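September, 6:40 a.m.

Fermentation log first. Rye starter fed at 200 g flour, 200 g water. Kitchen cooler than last week, so the rise is slower. The jar had not doubled by the time I went to bed and I left it on the counter.

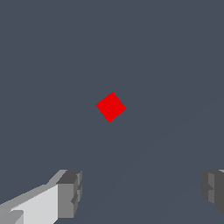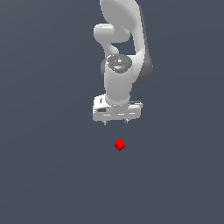 Mixed the dough at 6:15. Falmont white flour, 400 g, plus the starter and 12 g salt. The Falmont takes up less water than the Clanddale I used all summer. I held back a little and still got a slack dough. Next time hold back more. Four folds planned, half an hour apart.

Oven still reads low. I set it to 463 °F on the dial to get a true 450 on the probe. Kovács quoted for a new thermostat and I have not answered. The offset is steady, so I can correct for it by hand until winter.

Nhyira Ametepe asked for the crumb notes from the last two loaves. The first was tight at the base with a gummy line under the crust. The second had an even crumb and a pale top. I suspect the first was underproofed, but the bake was also shorter, so two variables changed at once.

9:20 a.m. Third fold done. Dough holds its shape a little better. Bench scale needs a battery.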